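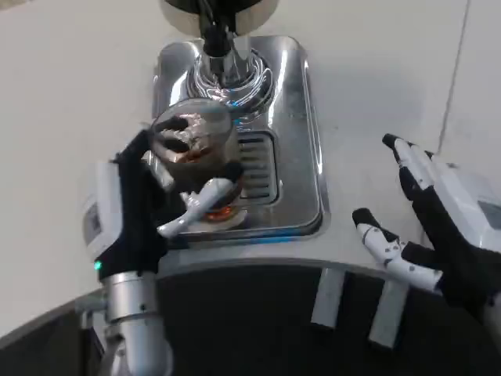
Glass cup at the coffee point, white counter.

Equipment review: Steko under-counter water filter kit
Prepared for Grudham Adult Learning Service by Eduardo Cardoso, Premises and Supplies

Purpose of this review

The Service runs four teaching centres, each with a shared refreshment point for learners, tutors and visitors. The mains water across the district is hard. For several years the centres have relied on jug filters, which are refilled by whoever happens to find them empty, and on descaling powder ordered in bulk. Kettles were being replaced more often than the furniture, and the cost of engineer visits for scale had become a regular line in the premises budget.

In March the Steko kit was fitted at the Triltgate centre on a trial basis. It has now been in daily use for nine months. This review records how it has performed and whether it should be bought for the remaining centres.

What is supplied

The kit consists of a filter head, one cartridge, a wall bracket, two lengths of braided hose, a shut-off valve and a small purge valve. A packet of test strips is included, together with a printed guide and a card on which to write the date the cartridge was fitted. The price paid was £267, delivered. Cartridges are bought separately thereafter.

The bracket deserves a mention. It is folded steel with slotted holes, so the head can be moved a little after the first screw is in. The cupboard at Triltgate has a pipe running across the back exactly where one would wish to drill, and a bracket with fixed holes would have meant making a backing board. The screws supplied are too short for anything except solid timber and were replaced from stock.

Installation

Fitting was carried out by the Service's usual plumbing contractor early in the morning, before classes. The water was off to the kitchen only. The guide is clear as far as the connections are concerned, with large drawings and the direction of flow marked on every page. It is much less clear about the bypass dial on the filter head, which sets how much unfiltered water is blended back in. The table printed in the guide uses one scale of hardness and the test strips use another, and no conversion is given. A telephone call to Steko resolved the matter. The dial is now at position 5, and a note to that effect has been taped inside the cupboard door.

Any centre installing the kit should allow more clearance under the head than the guide suggests. The cartridge drops straight down when released, and at Triltgate the waste bin must be taken out of the cupboard before it can be changed.

Performance in use

Scale has been reduced to a very marked degree. The kettle at Triltgate was new at the start of the trial and has a light bloom on the base which wipes away with a cloth. The kettle bought at the same time for the Grudham centre, where jug filters are still in use, has been descaled repeatedly and shows a hard ring at the water line. There have been no engineer visits for scale at Triltgate during the trial.

Taste is a matter of opinion, and comments have varied. Tutors on the evening language courses reported that tea no longer leaves a film on the cup. One learner on the bookkeeping course preferred the water as it was, and said so in writing. Drinking glasses dry with fewer marks, although they still benefit from a cloth.

Flow at the tap dropped slightly once the kit was fitted. This is noticeable when filling the large urn for open events – the wait is long enough for a queue to form behind it – and staff have taken to filling the urn before visitors arrive. For ordinary use the difference is of no consequence.

Maintenance

The first cartridge was changed after five months. The guide gives capacity in litres, but the kit has no meter, and the date card is therefore the only practical means of judging when a change is due. A basic counter on the head would be a worthwhile addition and one would expect it at this price. Steko offers a separate flow meter, which has not been tested.

Changing the cartridge takes a few minutes. The shut-off valve is stiff and needs a firm hand. Some water is released from the head even when the purge valve has been opened as instructed, so a tray or towel should be placed beneath. The new cartridge must then be flushed until the water runs clear. The first flush carries a grey tint, and this caused some alarm at Triltgate when it was seen by a colleague who had not read the guide.

Used cartridges may be returned to Steko, but the postage is paid by the customer. The Service has been storing its used cartridge pending a decision on whether this is good value.

Comparison with the alternative

A quotation was also obtained for the Jalali filter, which was looked at in the supplier's showroom but not installed. The Jalali head has a quarter-turn fitting that seemed easier to operate, and its bypass setting is plainly marked. The body is considerably taller, however, and would not fit beneath the sink at two of the centres without moving the waste pipe. Where cupboard height is not a concern, the Jalali merits consideration.

Points against

The printed guide should be rewritten in the section on hardness. The shut-off valve is poor for a component that will be handled by people of differing strength. The screws should be longer. Spare sealing rings are not included and had to be requested, though they arrived promptly and without charge.

Recommendation

The Steko kit is recommended for purchase at the three remaining centres, subject to a measurement of each cupboard and the fitting of a better shut-off valve by the contractor at the time of installation. The jug filters may be withdrawn once each kit is in place. Centre managers should enter the cartridge date in the premises diary as well as on the card, and should order the next cartridge when the current one is fitted.

Enquiries about the trial may be sent to Eduardo Cardoso at the Triltgate centre.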